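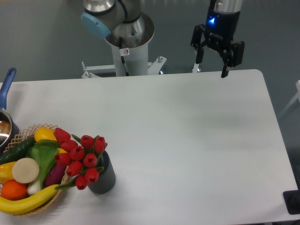
A reader wrote in under my March post to say that near-miss forms are a waste of paper, that at their site the forms go in a drawer and the only person who ever gets asked a question is the one who filled it in. I got a few more messages along those lines, so I'm going to answer them together.

For anyone new here, I'm the elected safety rep for the night shift at the Firkudgate distribution site. I've had the job for two years. It's unpaid apart from the hours I'm released for it, and I still pick and load like everybody else the rest of the week. I'm not a lawyer and I'm not an inspector. What follows is how it works at one site, with one employer and one union local.

The commenter is right about the drawer. When I took over I was handed a key to a filing cabinet and told the previous rep's paperwork was in it. It was, mixed in with company near-miss forms going back years, most of them with the bottom half blank. The bottom half is where the supervisor is supposed to write what was done and when. Our form is called the 837, after some old stock number printed in the corner, and people say it as a verb. "Did you 837 that?" Usually the answer was no.

I don't blame people for that. If you fill in a form at the end of a ten-hour shift and hear nothing, you fill in one more, maybe, and then you stop. And there was a worse problem at our place. A dock worker reported that a trailer had crept away from the leveler while a forklift was going in. Nothing hit the ground. A day later he was called to the office and asked why he hadn't checked the wheel chock himself. He hadn't been assigned to that trailer. He'd only seen it happen. It went on his record as a "coaching conversation," and within a week the whole shift knew. After that, reports from the dock dried up.

That conversation came off his record in the end, but it took a grievance and most of a summer. I'll say how, as it's the part people ask me about.

The grievance

We have a clause in the contract that says no employee will be disciplined for raising a safety concern in good faith. The company's position was that coaching isn't discipline. That sounds reasonable until you look at the step system, where a coaching conversation counts if there's a second one in the same year. I got hold of the written policy, which anyone on the floor can ask for, and there it was on page 20. We put that page in front of them at the second meeting and the tone changed.

What I'd tell another rep is to ask for the policy in writing before the first meeting. I didn't, and we lost three weeks arguing from memory. Both sides were wrong about what it said, by the way. I was sure there was a 30-minute rule for reporting hazards and there isn't one. It says "promptly."

The worker also lost a shift over this. He was sent home on the Wednesday while they "looked into it," with no pay. That came back to him as well, though payroll got it wrong the first time and he had to chase it. With the overtime he should have had, the figure was $493 before tax. It isn't a fortune. It was most of his car payment plus his phone, and he went without it for two months.
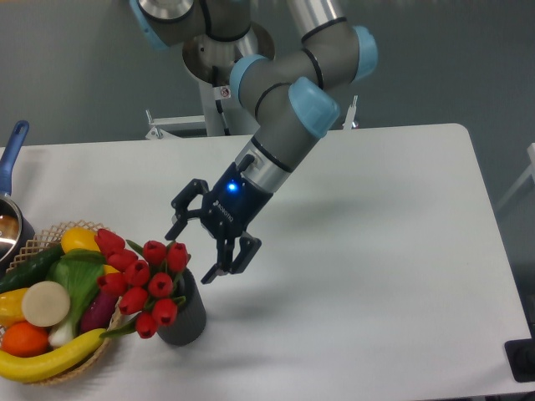

Photo: Parkorent

Once that was settled I thought the reports would pick up again. They didn't. You can fix a record on paper and the shift will still remember who got called upstairs. I talked to people on breaks, mostly out by the smoking shelter, and the same points kept coming up. They didn't want to hand a form to the supervisor who had told them to hurry in the first place. They didn't want to write in English if it wasn't their first language. And a good number just didn't think what they'd seen was worth a form.

That last one I understand. If you work around forklifts long enough, a close pass stops feeling like anything. I had a pallet of bottled water come down off a rack a few feet from me in my first year and I finished the aisle before I mentioned it to anyone. I wasn't being tough. I didn't know there was something to fill in, and I didn't want to look slow.

So at the next safety meeting we asked for changes. The company brought in an outfit called Maluleke to run the meeting, which I wasn't happy about at first – I assumed they were there to slow us down. They were fine. They mostly wrote things on a whiteboard and made sure the managers and the floor people got the same amount of time to talk. I would have liked the minutes sooner than we got them.

We came away with a box by the break room door that only the rep and the safety manager can open, and a rule that the supervisor of the area doesn't get to be the one who closes the form. We also got a shorter form. The old one asked for your employee number, your start date, your supervisor's employee number and the weather. The new one asks where, when, what you saw, and whether you want to be told the result. Putting your name on it is optional.

What we didn't get was a deadline. I wanted the company to commit to answering in seven days. They would only go as far as "as soon as practicable," and I've been around long enough to know what that means. I've kept it on the list for the next contract.

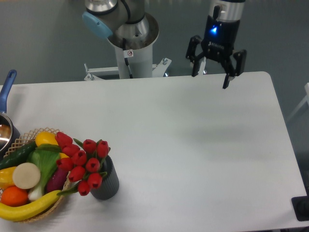 What happens to a form now

I open the box at the start of my shift, usually at 9:45 p.m. I make a copy of each form before it goes to the safety manager. I can't stress the copy enough. If you're a rep and you're reading this, make the copy. Take a picture with your phone if the copier is down, and check that your contract or your local rules let you do it. Ours do.

Then I go and look. Half the time the thing is still there, and I can stand where the person stood and see what they meant. One form just said "the corner is bad." I took it to be the corner by the battery chargers. I had the wrong corner, and I only found out when a second form came in saying the same thing with an arrow drawn on it. It was a blind turn out of aisle 2 where somebody had stacked returns up against the end of the rack. The returns have been moved and there's yellow tape on the floor now. The tape is already peeling.

If it's urgent, meaning somebody could get hurt that night, I don't wait for the form to go anywhere. I find the shift lead and we stop the work in that spot until it's sorted out. I've done that a handful of times. I've been told I was overreacting on one of them, and I may have been. It was a dripping sprinkler head over a charging station and it held up loading for most of an hour. I'd do the same again.

After that comes the boring part. The safety manager logs it in Clendance, which is the software the company uses for all of this, and I check the log against my copies once a week. Things do go missing. I don't think anybody is hiding them. The software makes you pick a category from a list, and if nothing fits, people save it as a draft and forget. I now ask for the drafts too.

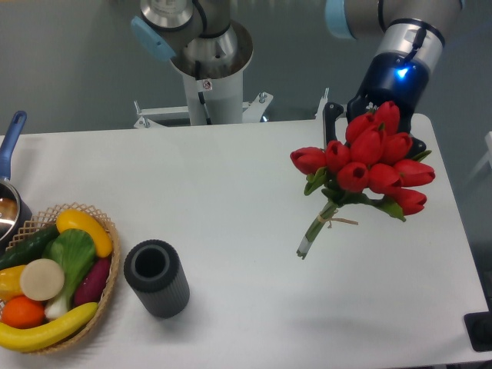

Flowers in the gripper, with a second arm behind the table

On whether it's worth it

Back to the comment. I'd say a form is worth filling in if two things are true: you have your own copy, and somebody other than your boss is reading it. If you don't have either, I see why you'd skip it. But I'd still write it down somewhere, with the time and place, even in a notebook. The dock worker had done that. He'd written the trailer number and the time on the back of a break schedule, and that scrap of paper did more for us in the grievance than anything I said.

Another reader asked whether you can do any of this without a union. Some of it. Check the rules where you live, since they aren't the same everywhere, and look at whether your employer is required to have a safety committee. If there is one, go to a meeting and read the minutes of the last few. If several of you have seen the same hazard, put all your names on one letter. It's harder to call four people in for coaching than one.

I also got asked about anonymous reports and whether they get taken seriously. At our place they get logged the same way, but I can't go back and ask what you meant, so say more than you think you need to. Draw the arrow.

The dock levelers themselves are a separate story. Two of them have been on the repair list since before the grievance, and the parts have been "on order" the whole time. I have a meeting coming up with the facilities people and I've asked them to bring the purchase order. Comments are open until then, and if your site has managed to get an actual response deadline into a contract, please send me the wording.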